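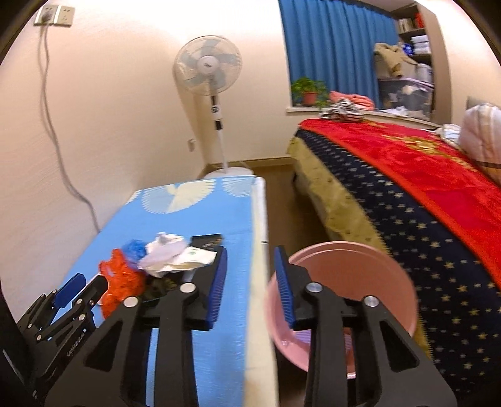
A pink plastic basin. Household plastics are among the items covered by the new collection.

Tredness Council to extend household plastics collection

Tredness Council has confirmed that its kerbside collection of rigid household plastics will be extended to 986 further homes from February. Basins, buckets, storage boxes and similar items will be accepted alongside the bottles and food tubs already taken.

The extension follows a trial in Noditville which ran for nine months. More than 60 tonnes of material was collected in that time, according to a report presented to members by Enda Brophy, Head of Environmental Services.

Households in the new area will receive a letter and a collection calendar. Items should be clean and left beside the green bin by 7 am. Garden furniture and anything containing metal parts or wiring must still be taken to the recycling centre at Girier Road.

Councillor Kathleen Kinsella welcomed the decision. "Residents have asked for this service for a long time, particularly those without a car," she said. "The centre is a long way from the outlying estates – and the bus does not stop there."

The service will be provided by Mac Giolla under its existing contract, and there will be no additional charge to households. Members will review the arrangements after 21 weeks.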